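Laundry, again

Quick one tonight because I have 21 minutes before the dryer buzzes and then I have to go be a person with warm towels.

So. The folding table. A few of you asked after my last post, where I complained for most of a page about folding on the bed. I don't fold on the bed anymore. The bed was terrible. Too low, too soft, everything slid into the dip in the middle, and at 11 at night I'd get tired and shove the whole pile onto the floor and sleep. Then it was a floor pile. Then the floor pile needed washing again. You see how this goes.

What I do now is throw a cloth over the table and fold there. Standing up. My back is so much happier, I can't even tell you.

The cloth matters more than I expected. Bare table and the knits skate around, you pull one sleeve and the entire shirt comes with it. With a cloth down they sort of grip. Not a lot. Enough. I tried a bath towel first (too fuzzy, lint all over everything dark, big mistake), then a flat sheet folded over, which was fine but slid off the side every time I leaned on it. A plain yellow tablecloth is the winner so far. Yellow because I can see the edges of gray things on it, and I own a truly stupid amount of gray things.

Anathi Naidoo came by in January and watched me do a load and said I was folding shirts like I was wrapping fish. Fair. She used to work the floor at Grernico, the sweater place, and had to refold the same table all day long, so she has opinions. Her big one is that you spend your time on the flattening and almost none on the folding. Get it flat, sleeves out where you can see them, shoulders sorted, and then the folds take four seconds. I was doing it the other way around, folding fast and then trying to smooth out a lump that was already locked inside.

Long sleeves are still my enemy though. Specifically the gray heathered kind. The fabric is soft so it ripples, and the flecks hide the wrinkles till you get it under a light, and the shoulder always bunches up at one side like it's trying to get away.
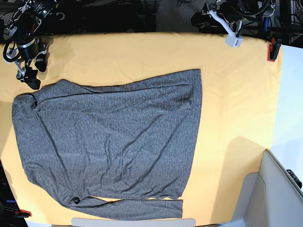
How do you keep the sleeves from making a lump in the middle of the fold?
Lay each sleeve straight before you bring it in, then fold it down along the side of the body so it runs toward the hem. If the sleeve is longer than the body, turn the cuff back up on itself. The lump comes from crossing both sleeves over each other in the center.

I got that last part wrong for years. Crossed them over like a little mummy. Every stack I made leaned.

OK so the order I go in now, more or less:

Shake it. Hard, by the shoulders, once or twice.

Lay it down and find the shoulder seams before anything else. If the seam is running off at a diagonal, the shirt is twisted, and no amount of patting will save you. Pick up the bunched side and set it down again.

Smooth from the collar down with the flat of your hand. Palms, not fingertips. Fingertips just make new wrinkles next to the old ones.

Sleeves.

Sides in, bottom up, done, next.

I don't iron any of these. I want to be clear about that. I own an iron, it's a Virkano, it was a present, it's on the top shelf behind the fondue set and it can stay there. If a knit is really bad I mist it with water and leave it flat while I do the socks and it mostly comes right by itself. Mostly.

Other thing I changed – I quit folding everything. Pajama bottoms go in a drawer in a heap. Kids' undershirts, heap. Dish cloths, heap. Essam Amrani from my old building swears by rolling and he sent me a very long message with his method, and it looks great, and I tried it for a week, and my rolls all came undone whenever I opened the drawer. Maybe my drawers are too deep?? His are shallow. If you have shallow drawers go ask somebody like Essam.

I did a full count one time, when I was home sick and bored and feeling a bit unhinged. Every piece of clothing in this apartment. 183, for three people, and that's without socks. 30 of those were long-sleeve shirts. Who needs 30. I gave a bag of them to the swap shelf on Ndlovu street and then brought home two more from the same shelf, so I'm not the one to be giving lessons here.

Sorting-wise, I'm using the big Semari bins from when we moved. One per person, they go on the chairs next to the table, and each thing gets dropped in as I finish it. Before that I was making stacks on the table itself and running out of table. Then the stacks fell over. Then I got mad and had toast.

A couple things I still havent worked out, so tell me in the comments if you know:

Hoodies. The hood. Where does it go. I tuck it down the back and it makes a hump.

Fitted sheets, don't start, I've seen the videos. I ball it up and I put it in the pillowcase and I close the closet door.

And anything with a wide neck. It folds nicely and then slumps as soon as it's on the pile, all the way over to one side.

Next time I'll do the sock basket, becuase it has gotten out of hand and there are some in there that belong to a child who now wears a completely different size.

OK the dryer's going. Towels. Bye.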